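Nurkik、メモアプリ「Pokero」の画面を全面的に見直し 新しい配色と専用アイコンを導入

株式会社Nurkikは、スマートフォンおよびウェブブラウザ向けのメモ共有アプリ「Pokero」につきまして、画面デザインを全面的に見直した新バージョンの提供を6月より開始いたします。文字の大きさ、色の組み合わせ、ボタンの配置を変更し、長い時間使用しても目が疲れにくい画面を目指しました。今回の更新は無料で、現在Pokeroをご利用中のすべてのお客様が対象となります。

■変更の背景

Pokeroは、短い文章と写真を一つのカードにまとめて、家族や仕事の仲間と共有するためのアプリです。機能を追加するたびにメニューの項目が増えましたので、お客様から「どこを押せばよいか迷う」というご意見を多くいただくようになりました。当社は昨年の秋に利用者アンケートを行い、2,470名の方から回答をいただきました。その中で最も多かったご要望は、新しい機能の追加のことではなく、画面を簡単にしてほしいということでした。

この結果を受けまして、当社の開発チームは画面の設計を最初から考え直すことにしました。デザインの作業は、画面設計を専門とするデザイン事務所Cavitzと共同で行いました。

■主な変更点

1. メニューの整理
画面の下にあるメニューを、「カード」と「さがす」の2つにまとめました。これまで別々の場所にありました下書き、お気に入り、共有済みのカードは、すべて「カード」の中で切り替えて見ることができます。設定の画面は、右上のアイコンから開きます。

2. 専用アイコンの導入
Cavitzが制作したアイコンセット「Ryu」を、アプリの全体に使用します。Ryuは287種類のアイコンから成り、線の太さと角の丸みがすべて統一されています。小さい画面でも形が区別しやすいように、細かい飾りの線を減らしました。

3. 配色の変更
これまでの青い背景をやめて、白と薄い灰色を基本の色にしました。ボタンと背景の明るさの差を大きくしましたので、屋外でも文字が読みやすくなります。暗い場所でご利用の方のために、ダークモードの色もあわせて調整しました。ダークモードは時刻により自動で切り替えることもできます。初期の設定では午後7時に切り替わります。

4. 文字の大きさ
本文の文字の大きさを11段階から選べるようになりました。端末の設定とは別に、Pokeroの中だけで大きさを変更できます。行と行の間隔も、文字の大きさに合わせて自動で広がります。

5. 写真の表示
カードの中の写真は、これまで正方形に切り抜いて表示していました。新バージョンでは、撮影したときの縦と横の比率のままで表示します。複数の写真がある場合は、上から順に並びます。写真の間に短い文を入れることもできますし、入れないで続けて並べることもできます。
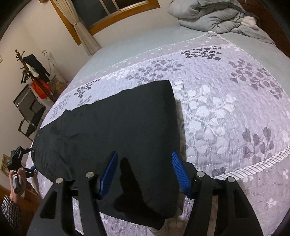

ベッドの上の黒い布地
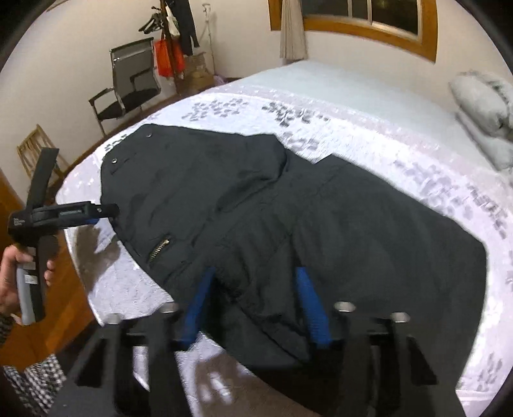
ベッドに広げた黒いジャケット

カードの並び順は、作成日、更新日、題名の中から選ぶことができます。一度選んだ並び順は保存されますので、次にアプリを開いたときも同じ順番で表示されます。なお、ウェブ版とスマートフォン版では並び順の設定が別になっています。この点は、今後の更新で共通にする予定です。

■以前の画面をご希望のお客様へ

新しい画面に慣れるまで時間が必要な方のために、しばらくの間、以前の画面に戻す機能をご用意します。設定画面の「表示」を開き、「以前の画面を使う」を選択してください。保存されているカードの内容は、どちらの画面でも変わりません。この機能の終了の時期は、決まりましたらアプリ内のお知らせでご案内いたします。

■提供方法

スマートフォン版は、各アプリストアから最新版に更新していただきますとご利用になれます。ウェブ版は、お客様による作業は必要ありません。ログインしたときに自動で新しい画面に変わります。提供は段階的に行いますので、お客様により、新しい画面が表示される時期が異なる場合がございます。

■開発チームからのコメント

「画面を簡単にすることは、機能を増やすことより難しい作業でした。特にメニューの名前については、Cavitzの皆様と何度も話し合いをしました。まだ足りないところもあると思いますので、お使いになったご感想をぜひお送りください。いただいたご意見は、次の更新の参考にさせていただきます。」(Nurkik Pokero開発チーム)

■会社について

株式会社Nurkikは、個人と小規模なチームのためのアプリケーションを開発、提供しています。主な製品はメモ共有アプリ「Pokero」です。

■本件に関するお問い合わせ

株式会社Nurkik 広報担当
Pokeroをご利用中のお客様は、アプリの設定画面にある「お問い合わせ」からご連絡ください。報道関係の皆様は、当社ウェブサイトの取材申し込みフォームをご利用ください。

※画面の内容は開発中のものを含みます。提供時に一部変更となる場合がございます。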